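Ukirex Table Setting Cell
Live demonstration at the Kerwood showroom

Home > Equipment > Food Service > Tray and Table Setting

Product code: UKX 316
Availability: made to order
Demonstration: by appointment, and on open days

Overview

The Ukirex Table Setting Cell is a two-arm station which prepares serving trays for canteens, hotel breakfast rooms and catering kitchens. It takes clean tableware from open bins and puts it on a tray in the order that the customer has chosen. The cell is built by Ukirex and it is sold and serviced in our region by Kandasamy Equipment.

Many customers ask us the same question before they ask the price: can it work with my own dishes? For this reason we do not sell the cell from a catalog only. We ask every customer to come to Kerwood and see the work, and if possible to bring one box of their own tableware. The demonstration is free of charge and takes one morning or one afternoon.

What you will see at the demonstration

The demonstration station uses normal restaurant tableware and normal plastic bins. The dishes have no special marks or tags. The bins stand open on the table and the tray is placed in front of them. Visitors can stand at the side of the station, behind the yellow line, and they can ask the operator to stop at any moment.
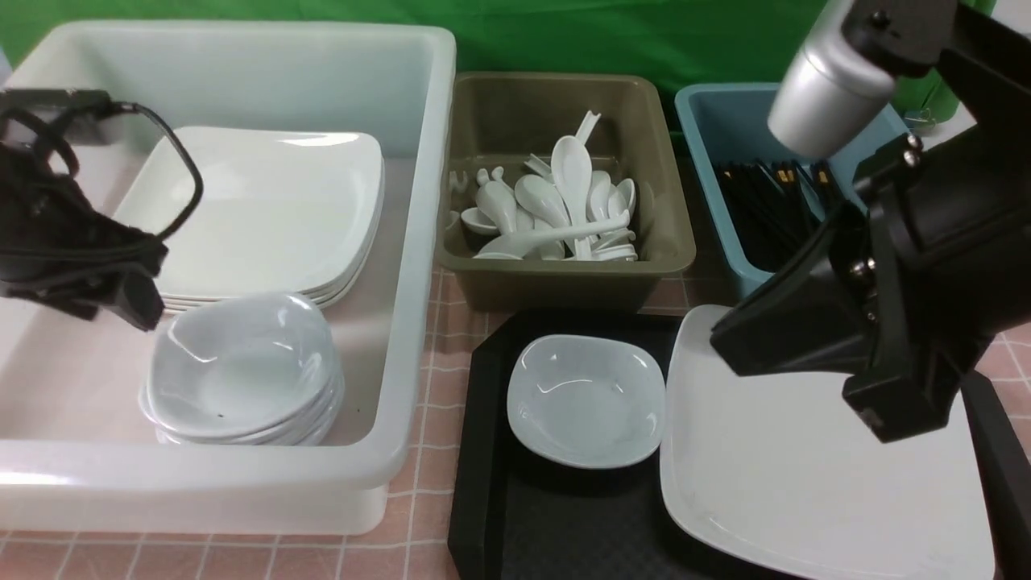
Tray layouts are stored in the controller as recipes. One recipe says which items belong on the tray, where each item must be, and in which order they are taken. The layout used for our open days is called Pindier, after the hotel tray for which it was first written. It is a good layout for learning because the items are very different from each other. Square plates and square bowls are kept as stacks in the same white bin, and the soup spoons lie in a pile in their own tray, with handles in all directions. Chopsticks stand in a separate blue bin. A stack is the easier case for the software, and a pile is the harder one, so please take time to watch both. The controller can hold 44 recipes, and a recipe can be copied and changed without writing any code.

After the first run, the operator will change something. Usually the bins are moved by a hand's width, or the tray is turned a little. You may also ask to do this yourself. The cell looks at the table again before it continues, and it is not necessary to teach the positions a second time.

The gripper

Each arm carries a two-finger gripper. For dishes, the fingers come from above and close on the rim. The closing force is set for each item in the recipe, so a heavy plate and a light bowl do not need to share one value. Each gripper has its own small camera, and during the demonstration this view is shown on a screen next to the station. We recommend that you watch the screen for a few minutes, and not only the arms. It is easier to understand from there why a grasp was good or bad.
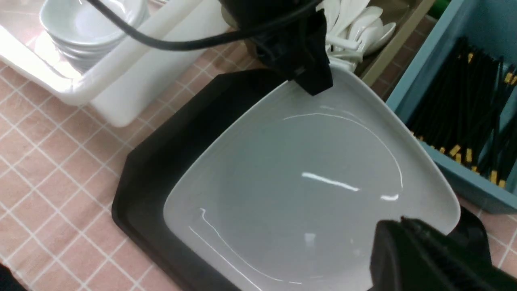

Gripper camera view: fingers at two sides of a white dish on the black tray.

Shiny white porcelain is difficult for many vision systems, because the light makes bright lines on the glaze. In the showroom we leave the normal ceiling lamps on. If your kitchen has strong light from windows, please tell us before your visit and we will put an extra lamp at the station.

Fingers are changed with four screws. The standard fingers are suitable for plates, bowls and flat dishes. For glasses and cups with thin walls, please ask for the soft finger set, which is ordered separately.

Main data

Arms: 2
Reach of each arm: 753 mm
Depth of working table: 600 mm
Stored recipes: 44
Cameras: one head camera, one camera on each gripper
Bins: any open bin with stable walls; lids must be removed
Tableware: porcelain, melamine, steel, hard plastic
Not suitable for: paper plates, foil dishes, filled dishes

What is included

Two arms with grippers and standard fingers
Controller with touch screen
Head camera and mounting post
Table frame with lockable wheels
Emergency stop, two pieces
One training day for two operators
First service visit after six months of use

Bins, trays and tableware are not included. The fabric sleeves for the arms are optional. They protect the arms from dust and small splashes, but they are not a protection against cleaning with a water hose.

How to prepare for your visit

Please send us the booking form with the number of visitors. Groups of up to six persons can be received at one time. If you bring your own tableware, bring several pieces of each kind, so that we can make a real stack. One single plate does not show very much. Old pieces with small chips are welcome, because they are part of daily work in every kitchen.

A drawing or a phone photo of your finished tray is also useful. With this, the operator can prepare a simple recipe while you have coffee, and you can see it running before you leave. For trays with more than eight items we need the drawing one week earlier.

Closed shoes are required in the showroom. Long hair and scarves must be tied. Children are allowed only on open days. The next open day is in December, from 9:30 in the morning, and no booking is necessary for it.

Questions which we receive often

Can the cell take dishes directly from the dishwasher basket?
This is not offered at the moment. Dishes must be dry and placed in bins as stacks. Spoons and forks can be placed as a pile.

What happens if a dish falls?
The arms stop and the screen asks the operator to check the table. Work continues after the operator presses the green button.

Is it possible to rent the cell?
Yes, for a minimum of three months. The rental price includes service but does not include transport.

Can I record a video during the demonstration?
Yes. Please do not record other visitors or their tableware.

Price and delivery

The price depends on the finger sets and on the number of recipes which we prepare for you. A written offer is sent after the demonstration. To ask for a date, use the booking form on this page or call the Kandasamy sales desk and mention product code UKX 316.

Related items: soft finger set, arm sleeves, spare gripper cable, bin holder for table frame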